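13 April 2024
Equipment plan for the tabletop cell, second pass

Went through the list again with Busisiwe before she sends it up. The first version had everything in one column and it was impossible to see what we need by November and what we would merely like. Split it into consumables, spares, and capital. Totals still move around depending on the Drenier quote, so no grand total in this entry.

Fingers. This is the line I want settled first. The printed pairs wear at the tips and we have been replacing them whenever someone gets annoyed with them, with no record of hours. Xolani wants to stay with in-house printing. Hendrik wants a molded set from Sunda, minimum order 20 pairs, one geometry only. My problem with the Sunda order is the one geometry. We have changed the tip angle twice this year and I do not believe we are finished. Proposal: print through the summer, log hours per pair on the sheet by the door, and revisit the molded set when the shape has held still for two months.

For the log: write the pair number on the inside of the mount before fitting. Marker on the finger itself rubs off.

Wrist camera. The current units are fine at mid distance and poor close in. With the fingers around an object the nearest part of the view goes soft, and the operators end up steering from the overhead feed. Two options on the table. Drenier sells a short-focus module that fits our bracket with new screws. The other is to keep the camera and buy a longer bracket from Van der Merwe, which moves everything back 40 mm and costs us clearance over tall items. Bottles and jars in the same container are already tight. I lean toward the module. Zanele asked for a sample before we commit and Drenier has agreed to lend one.

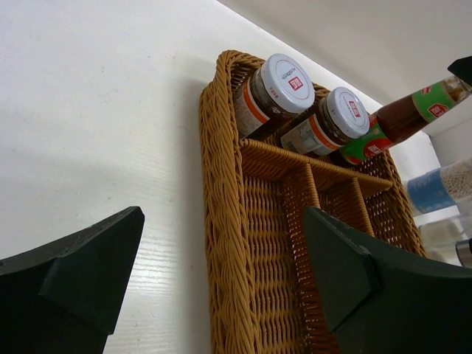 Test objects. Budgeted too low last year and we ended up borrowing from the kitchen shelf, then putting things back in the wrong place. This time there is a separate line. Lungile's draft has grocery jars and bottles, small containers, and woven and plastic organizers with dividers. I added a second copy of every container. Woven ones vary from piece to piece and if one gets crushed, the replacement will not match the old runs closely enough to compare.

Labels matter more than I expected for the vision side. Keep at least part of the set as bought, with original labels, and do not peel them for neatness. Screw caps stay on for all handling tests.

Work surface. Not buying a new one. Xolani priced a matte top at Stasport and it is a reasonable price, but the white one is in good order and the shadows on it can be handled with lighting. Moved the money to two diffused lamps. If the lamps don't help I will reopen this.

Spares. One gripper motor, one wrist cable, one set of bearings. The cable has a lead time of 63 days, so it goes out in the first order whatever else gets delayed. We lost most of a month to that cable last time and I would like not to repeat it.

Force sensing. Hendrik's request, capital column. I have no objection to the sensor itself. The cost that is missing from his estimate is integration: new mount, new wiring path, recalibration of the arm, and a rewrite of the grip routine. I put that at roughly 100 hours between two people. He should add it or move the item to next year. Left him a note on the draft.

Storage. One lockable cabinet, shelves adjustable. Objects currently live on the end of the bench and get mixed with whatever is being tested.

Order of purchase as it stands:
Wrist cable and bearings
Diffused lamps
Test objects, duplicate containers included
Camera module, pending the loan unit
Cabinet
Gripper motor
Force sensor, on hold

Open items
– Drenier: written quote for the module, with the screws listed (Zanele)
– Sunda: ask if the mold can take an insert for the tip, so the angle can change later (Hendrik)
– Van der Merwe: keep the bracket quote alive until the loan test is over (me)
– Hour log sheet: print and hang (Xolani)
– Bench end: sort what belongs to the kitchen and return it (Lungile)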